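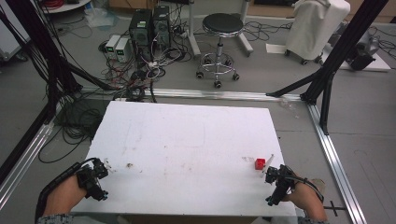 홈 | 소식 | 장비 | 정비 기록 | 문의

수동 그리퍼 작업대 정비 절차 변경

인쇄하기 | 이메일로 보내기

6월부터 Jeon 작업대의 정비 주기와 점검 순서가 바뀐다. 적용 대상은 양손 수동 그리퍼 한 조, 흰색 상판, 알루미늄 프로파일 프레임, 바닥에 둔 PC와 전원 장치까지다. 개정안은 Gareth Holroyd가 작성했고 Yvonne Marsden이 검토했다.

1. 그리퍼 핑거
흰색 팁은 소모품으로 분류한다. 기존에는 파손 시에만 교체했으나 앞으로는 파지 2,000회마다 좌우를 동시에 교체한다. 한쪽만 바꾸면 양쪽의 닫힘 위치가 어긋나 영점을 다시 잡아야 한다. 교체 후에는 완전 열림과 완전 닫힘을 각각 20회 반복하고 엔코더 값을 기록한다. 닫힘 위치의 편차가 기준을 넘으면 팁을 풀어 안착면을 닦고 재조립한다. 나사 고정제는 쓰지 않는다.

2. 케이블
4월과 5월에 발생한 신호 끊김은 모두 오른쪽 그리퍼에서 나왔다. Callum Dobson이 분해한 결과 커넥터 자체는 정상이었고, 본체에서 나오는 지점의 심선이 손상되어 있었다. 케이블은 손등 위로 여유 있게 돌려 빼고, 손목을 끝까지 꺾었을 때 당겨지지 않는지 확인한다. 왼쪽은 팔뚝을 따라 뒤로 보낸다. 팔뚝에 테이프로 고정하는 방식은 금지한다. 도통 시험은 작업 시간 50시간마다 실시하며, 손목을 움직이는 상태에서 측정한다.

3. 상판
얼룩과 긁힘은 사용에 지장이 없으면 그대로 둔다. 들뜸이나 휨이 있으면 교체한다. 청소에는 보풀 없는 천과 이소프로필알코올을 사용하고, 연마제가 든 세제는 쓰지 않는다. 기준 물체는 빨간색 소형 큐브로 통일한다. 모서리가 마모된 큐브는 영점 확인용으로 쓸 수 없다.

4. 프레임
프로파일 체결부는 대각 버팀대부터 조인다. 수평 레일을 먼저 조이면 뒤쪽 모서리가 뜬다. 조임이 끝나면 상판 네 귀퉁이를 차례로 눌러 흔들림을 본다. 프레임을 옮긴 경우에는 영점 작업을 처음부터 다시 한다.

5. 전원 및 바닥 배선
전원 장치는 출력을 끈 상태에서 표시창이 0을 가리키는지 본 뒤 배선을 분리한다. PC 앞쪽에 엉킨 배선의 정리는 아직 끝나지 않았다. Denise Whitlock이 양 끝에 번호표를 붙이고 있으며, 번호가 없는 선은 담당자 확인 전까지 뽑지 않는다. 남는 길이는 감아서 묶되 의자 바퀴가 지나는 구역에는 두지 않는다.

6. 기록
점검표는 Nerker 양식을 계속 사용한다. 다만 팁 교체 시점의 누적 파지 횟수 칸이 추가되었다. 기존 기록 거의 200건은 Kieran Kettle이 새 양식으로 옮기는 중이고, 완료 전까지는 구 양식의 번호를 함께 적는다. 예비 팁과 케이블의 재고는 Jolia 보관함에서 확인한다.

관련 소식
- Gener 셀 비상정지 회로 점검 결과
- 엔코더 영점 기록 양식 개정
- 프로파일 체결 부품 재고 안내
- Jolia 보관함 위치 변경

이전 글 | 목록 | 다음 글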